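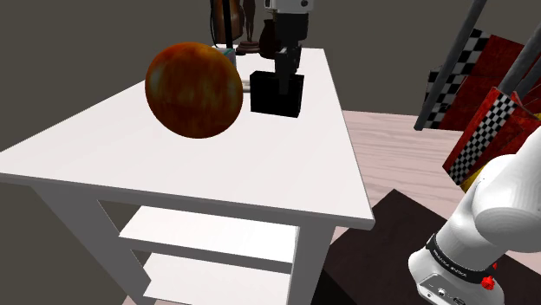 Workshop tips: keeping simulated tabletop scenes usable

These are habits we picked up while building pick-and-place tests in Taltari, with motion planning done in Ilura. Most of them apply to any simulator and any planner. They are in the order you would need them on a new scene.

Set the table before anything else

Put the table in, give it a simple box for a collision shape, and check the height against the arm base. If the top is off by even a little, every grasp height you write down later is wrong. Do the same for shelves under the table. People skip them because the arm works up top, but the planner will happily swing an elbow through a shelf it has no shape for.

Mix easy and awkward objects

A plain box is a good first target. Leave it in, and add round things, thin things and things that block each other from the camera. A glossy ball in front of two small items will tell you more about your detector than ten clean views of the same items. Put a tall vase or a statuette behind the target so the planner has something to avoid on the way out.

Watch out for black on black

Dark fingers closing over a dark box are hard for a segmentation model to separate. Before you blame the network, render the same view with the box in a light color and run it again. If the mask comes back clean, the problem is contrast. Add a few dark-on-dark samples to the training set, or use the depth channel for the last part of the approach.

Turn the clutter off in groups

Keep background props such as panels, poles and signs in their own group with one switch. When a plan fails, turn the whole group off and replan. If it works, turn things back on one at a time. We found a pole this way whose collision shape was three times wider than the mesh.

Check shapes, not meshes

What you see is the mesh. What the planner sees is the collision shape. Draw the shapes as wireframes once per scene and look at them from two sides. Curved furniture is the usual offender – an automatic convex hull fills in the hollow under an armrest or between legs.

Let things settle

Run physics for 20 steps after loading and then save the poses. Objects dropped in by hand often start slightly above the table or slightly inside it, and the first contact can send them off the edge. If something still drifts after that, look at its mass and friction.

Give the wrist some room

Set a pre-grasp point 6 cm above the top of the target and make the last move a straight line down. Planning all the way to the grasp in one go gives you sideways approaches that clip the neighbors. Use the same point for the retreat.

Save the seed with the result

A random planner gives you a new path each time. Write the seed, the scene file version and the planner settings in the same log line. On our Lanholm scene set, one settings change moved the success rate from 83 percent to 81, and without the seeds we would have spent a day arguing over whether that was noise.

Name objects by what they are

"box_black" is better than "obj_14". Names end up in error messages, and a message that says the left finger hit "vase_dark" can be fixed without opening the viewer. Keep them lowercase with no spaces, and don't reuse a name after deleting an object.

Keep one dull scene

Have a scene with a table, one box and nothing else. Run it after every software update. If it fails there, leave the crowded scenes alone until it passes.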